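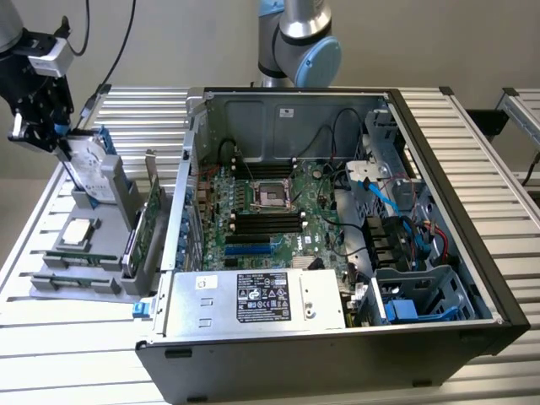 sector_drift
Role: Member, Storage and Backup board

Search the help pages Go

Used 3.5-inch drives, pending sectors after a full read – keep or return?

I bought three used 3.5-inch drives for a home backup box. All three went through a full surface read before I put any data on them. Two came back clean. The third finished the read, but the SMART table now shows 11 pending sectors and zero reallocated sectors. Power-on time is low for a used drive, and the short self-test passes.

The seller (Tzanetos, through their refurb page) takes returns until Thursday. I would like to know whether pending sectors with no reallocations mean the drive is failing, or whether a full write will clear them. The drive would hold a second copy, never the only one. The box is a plain desktop tower, no RAID card, drives on the motherboard SATA ports. Temperature stayed normal through the read.

Demness
Regular poster

A pending sector is one the drive could not read cleanly and has marked for a later decision. The decision is made when something writes to that sector. If the write succeeds and reads back, the count drops and nothing is reallocated. If it fails, the sector is swapped for a spare and the reallocated count goes up. Until you write to those sectors, you do not know which kind you have.

Procedure:

1. Save the full SMART output to a text file, with raw values.
2. Write zeros to the entire drive. This destroys everything on it, so check the serial number against the label first.
3. Run the extended self-test, not the short one. The short test reads only a small part of the surface.
4. Save the SMART output again and compare.

If pending goes to zero and reallocated stays at zero, the bad reads were probably left by a power cut during a write. If reallocated rises to 11 and stops there, the drive may run for years, but I would not pay used price for it. If either number keeps moving on a second pass, return it.

Check the interface CRC error count too. That one points at the cable or connector and has nothing to do with the platters. I had a drive log 300 of them on a bad cable, and the number never goes back down after you fix it. What matters is that it stops climbing.

A full write on a large drive can take most of a day, so start tonight if your return window closes Thursday.

kulimer_box
New member

just send it back. i had one with 19 pending, zeroed it, looked fine, dead by April. not worth it

Stiltirex
Member

Mostly agree with the procedure above. Two additions.

Do not run the write over a USB dock if you can avoid it. Some docks do not pass SMART commands, and some let the drive sleep in the middle of the extended test, which then reports as aborted. Use a motherboard port and turn off sleep in the operating system.

Power-on hours on a refurbished drive can be reset, so a low number there tells you little. Look at the start/stop count and the load cycle count next to it. If it shows 400 hours and a very high load cycle count, something does not add up – though some models park the heads often by design, so compare with your other two if they are the same model.

For a second copy I would accept a drive that clears to zero and stays there for two passes. I would still rerun the extended test every month or so.

Related topics
Short self-test passes, extended test stops at 90%
SATA power splitters: molded or crimped
Reading raw SMART values in hex
Mounting a 3.5-inch drive in a 5.25-inch bay

Contact | Copyright and terms | Back to top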